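Visitor questions: Drekero at the Stollance Opera House

Is Drekero worth seeing if I don't like modern opera?
Maybe. The program calls it "a thriller in song," which oversells it. Very little happens before intermission, and the best music is in the second half.
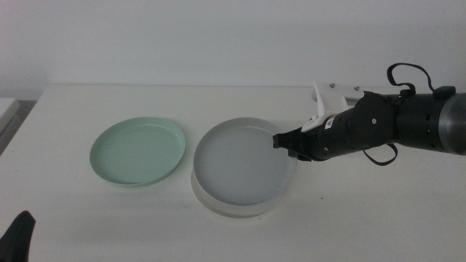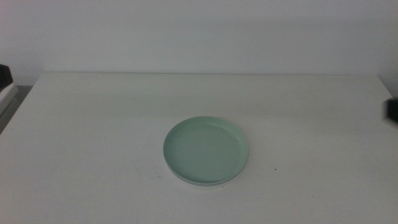
How long does it run?
The website says two hours. Plan on closer to two and a half, plus a 30-minute intermission that tends to stretch. Evening shows are listed for 7:30 p.m.

Are the $80 seats better than the cheap ones?
For the view, yes. For the sound, we doubt it. The house has 691 seats and the singers carry fine to the back row. Skip the side boxes, where you lose a third of the stage.

Will I understand the words?
It's sung in English, supposedly. Read the titles over the stage anyway.

Is this the same staging that played in Gokness?
The sets are the same. The ending was changed, and whether that fixes the last act is a matter of taste. The Gokness version was at least shorter.

Do I need the Žukauskas talk beforehand?
It costs $5 and repeats most of the free leaflet. Go if you want a seat indoors while you wait.

Can I bring kids?
The house says ages eight and up. We'd say twelve, and only if they chose to come.

What about returns?
No refunds. Exchanges are allowed until noon on the day of the show, for another date in the same run, which ends in December.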